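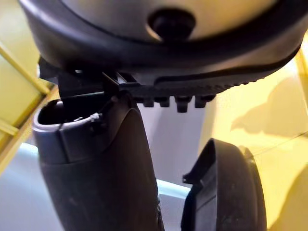
According to Hermine Fankhauser, the motor is the last place to look when a household machine comes in for repair, and the first is wherever one part meets another. Motors do wear out, she allowed, but in her years at the Justberg workshop she saw far more cracked tabs, bent latches and loose collars than burned windings.

Chapter 6
Where Parts Meet

In this chapter you will learn to
- name the common ways plastic parts are joined
- tell a joint meant to be opened from one meant to stay shut
- clean around a joint without damaging it
- decide when a worn part should be replaced

Chapter 5 dealt with housings as single pieces: how they are molded, why they are curved, and how to clean a matte surface without leaving shiny spots. Most appliances have several such pieces. A dome sits on a band, a tube ends under a bracket, a collar meets the main body of the tube at a seam. The student who can read these meeting places will have little trouble taking a machine apart and putting it back together.

Joints fall into 2 groups. A service joint is meant to be opened by the owner, sometimes every week. It usually has a latch, a knob or a ridged area that gives the fingers some grip. A factory joint is closed once and left alone. It may be glued, welded or held by snaps that break if forced. The two can sit very close together, and a beginner will often pull on the wrong one.

Dirt collects at both kinds. Fine dust settles between teeth, inside slots and under raised lips, where a cloth does not reach. Use a dry brush first and a damp one second. Never use oil on a plastic latch unless the manual calls for it - oil holds dust, and some oils weaken the plastic.

Wear shows up early if you look for it. In the Welari bench records, which cover nearly 2,000 repairs, 600 were for broken latches or tabs. In 53 of these the owner had already tried glue. Glue seldom holds on a part that has to bend, and it can make the replacement harder to fit.

Section 6.1 covers latches and catches. Section 6.2 covers collars, seams and tube ends, and Section 6.3 covers ties and clips, including those added after a machine leaves the factory. The bench exercises were prepared by Hui-mei Lau and need only a soft brush, a flashlight and a small flat screwdriver.

Key terms: bracket, catch, collar, factory joint, flange, seam, service joint, tab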